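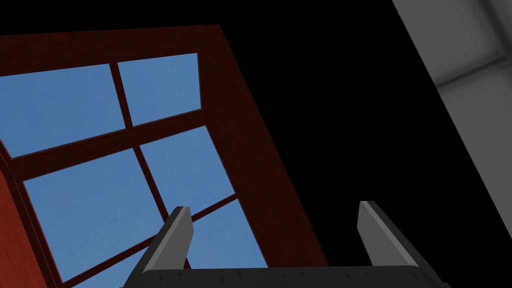 Parish books and census: same man or two men? (Gilik family, Varnov)

baiba_uibo
Monday, member

Good evening to all. I am looking for the parents of my great-grandfather, Josef Gilik, born in Varnov. In the baptism book I have found a Josef Gilik in entry 481, father Martin, mother Anna. In the census a Josef of the same age lives in house 84, but there the father is Matej. The mother is Anna in both.

I would like to believe that it is one family and the priest made a mistake. My cousin has already put Martin into our tree in Shemweta, and now I do not know if I should ask her to take him out. What would you do?

Baiba Uibo

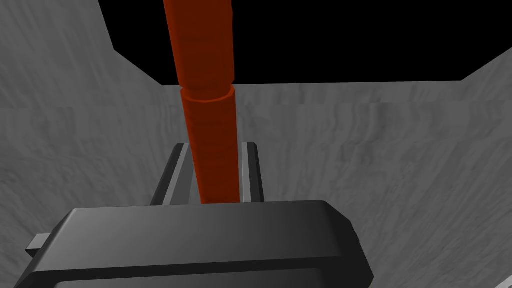
Dark gray gripper with its two fingers upright

dgatti
Reply

Hello Baiba. Before you decide, please look at the godparents. In small villages the same couples stood as godparents for one family again and again. If you find the godparents of entry 481 also with the children of Matej, you have a good argument. If they are only with children of Martin, it is probably another Josef.

Also, who wrote the census? It was often a clerk from outside who wrote what he heard through the door.

Dario

wike_a
Reply

I do not agree with Dario about the clerk. Martin and Matej do not sound so similar that a person confuses them, even through a door. I had a similar case in my wife's line and I lost two years because I wanted it to be a mistake. They were cousins. Both had a wife named Anna, and both had a Josef.

I would take Martin out of the tree today and put him in the notes.

Adebayo Wike

dgatti
Reply

Adebayo, I did not say that he confused them. I said that we should know who was speaking to him. A widow who married again could give the name of her second husband, and the boy then appears as his son. This I have seen many times.

baiba_uibo
Reply

Thank you both. I did not think about a second husband. The marriage book is on Enano, but the index ends too early, so I must read it page by page. I am now on page 184 and the ink is very pale.
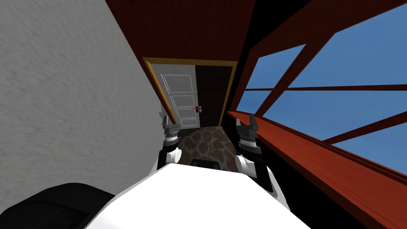
Two arms reaching into the corridor, grippers open

jihadq
Reply

For pale ink, download the page and raise the contrast yourself. The viewer on the site makes it worse – at least for me. And read the burials at the same time. If Martin died young, his burial will often name the house number, and then you can compare it with 84.

Jihad Qudah

baiba_uibo
Reply

I found a burial! Martin Gilik, house 84, he left a wife Anna and one son. The son has no name in the text. I still do not have the second marriage.

wike_a
Reply

Then I must say that Dario's idea is better than mine. But one son without a name is not yet Josef, and I would keep a question mark there until you have the marriage.

adaferraro
Reply

I have also Gilik from Varnov, on my mother's side. Baiba, can you write me which godparents are in 481? I have a copy of part of the marriage book from the parish office and can look for Anna on the weekend.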